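Redesigning the Everyday Carry Bag
Final Report, Soft Goods Studio
Oluwatosin Bassey

1. Background

The task for this project was to take a bag that people already use and find out what should change before a second version is made. I chose the Irkitz tote, a plain canvas bag sold in the campus store. I used it for groceries, books and gym clothes from December until the end of the spring term, and then took measurements in the studio.

2. Method

The bag was weighed empty and then loaded in steps of 300 grams with bags of dry rice. After each step I hung it from a hook by both handles and checked the stitching. I also timed how long it took four classmates to find a set of keys in it. Notes were kept in the Clarska workbook, pages 12 to 19.

3. Observations

The bag is boxy and stands up by itself on a table, which most totes I tried did not do. I think the darker brown piping helps. It follows the bottom edge and the side seams and gives the soft fabric an outline to hold on to. The top rim is another matter. It goes out of line easily, and the flaps next to the zipper get rumpled. 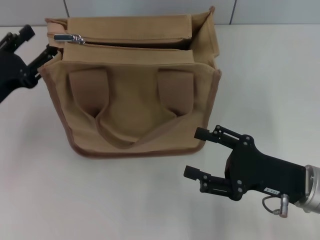

Figure 1. The tote standing on a white tabletop, handles down, zipper partly open.

The handles are short, wide and flat, in the same tan fabric as the body. They are comfortable in the hand but too short to go over a shoulder with a coat on. When let go they fold down against the front, so a front pocket would be hard to reach – this ruled out my first sketch.

The zipper has a metal pull with a small ring. All four classmates liked the ring. Two of them left the zipper half open after finding the keys.

4. Proposed changes

Lengthen the handles by 211 mm in total. Stiffen the top rim with a strip of Akinola webbing sewn inside the fold. Keep the piping and the zipper pull as they are. I priced the webbing from Zirkora as well, but their narrowest roll was too wide for the fold.

5. Remaining work

The paper pattern is finished and the canvas is cut. The rim strip has only been tested on a scrap piece, and the longer handles still need to go through the same loading test. Final samples are due on 26th August.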